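Textile Care and Conservation, Week 5 Notes
Danang Raju

Okay, week five, dark dyes and why they misbehave. These are my own notes tidied up a bit, so if something reads like me muttering at a whiteboard, it probably was. Slides are up in the usual folder under Koltulora. Bring the Policarpio reader next time, please, the chapter on sulphur dyes at least.

Quick recap first. A dye has to get into the fibre and then stay there. Getting in is mostly about heat, time, salt and how swollen the fibre is. Staying there depends on what kind of bond you end up with. Direct dyes on cotton are held by pretty weak forces, so they wander off in the wash. Reactive dyes make a proper covalent bond and hang on much better. Vat and sulphur dyes go in soluble, then get oxidised and turn insoluble inside the fibre - sort of like a ship in a bottle, if that helps (it helped me when I was a student!).
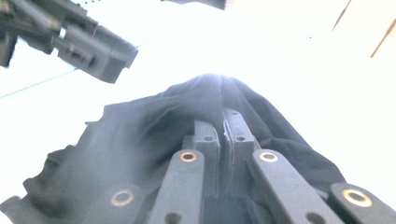
Dark cloth with a pale, crinkled edge.

Now, black. Black is a pain because you need a huge amount of dye to get there. A pale blue might use a tiny fraction of the weight of the cloth in dye, and a good black wants many times that. Whatever doesn't bond just sits on the surface, and that's your crocking, the stuff that comes off on your sofa, your undies and your mum's white car seats. Crocking and bleeding are different things, by the way, and people mix them up in the assignment every single year. Crocking is transfer by rubbing. Bleeding is colour moving out into water. You can have a fabric that's fine for one and dreadful for the other.

The other thing with black is that it's hardly ever just black. Lots of commercial blacks are a very deep navy with some orange or red thrown in to neutralise it, and the components don't fade at the same rate. Lose the red part first and you get that greenish cast. Lose the blue and you go brown. Stevo asked last week whether you can work backwards from the cast to the dye class, and the answer is sometimes, with a lot of caution, and please never on the strength of colour alone.
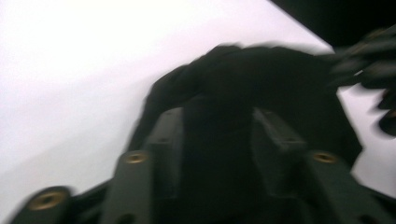 Light fastness next. We test against the blue wool references, which are strips of wool dyed to fade at known rates. You expose your sample beside them, half covered, and see which one it keeps pace with. Cheap, slow, lovely. In the old Hatthorpe lab we had ours taped to a north-facing window for a whole semester before someone pointed out we were in the wrong hemisphere for that to be gentle. Put yours on the south side.

Washing. For the prac you'll do two washes on each swatch, one cold and one warm, with the multifibre strip stitched along one edge. Small stitches, undyed thread. Dry them flat away from the window and grade the strip against the grey scale under the lamp in the booth. Don't grade under the ceiling lights, they're awful and you'll be out by a full step.

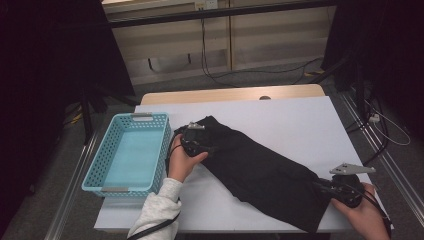

A word on water, too, which always gets skipped. Hard water can dull a colour as the calcium and magnesium react with soap and leave a film. On a dark cloth that looks like fading and it isn't, the dye is all still in there. A rinse with a splash of white vinegar will often bring it back, though I wouldn't go near a museum piece with it. If you're on tank water at home, try the same swatch there and compare!

Reading for next week 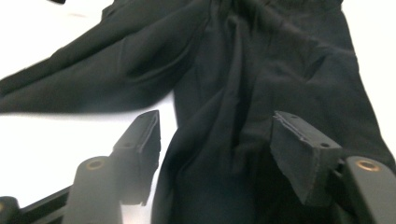
2 min read

Have a go at the short piece on mordants before class. The bit to concentrate on is iron. Iron with tannin gives you those gorgeous old blacks and greys, and it also eats the fibre over time, which is why you'll see historic silks where only the dark threads have gone to powder. Think about what that means for storage (humidity, mostly, and acid in the box).

Write me half a page on it, dot points are fine. Swatch cards go in the tray by the door by 2 pm, with your name on the back in pencil. Biro bleeds.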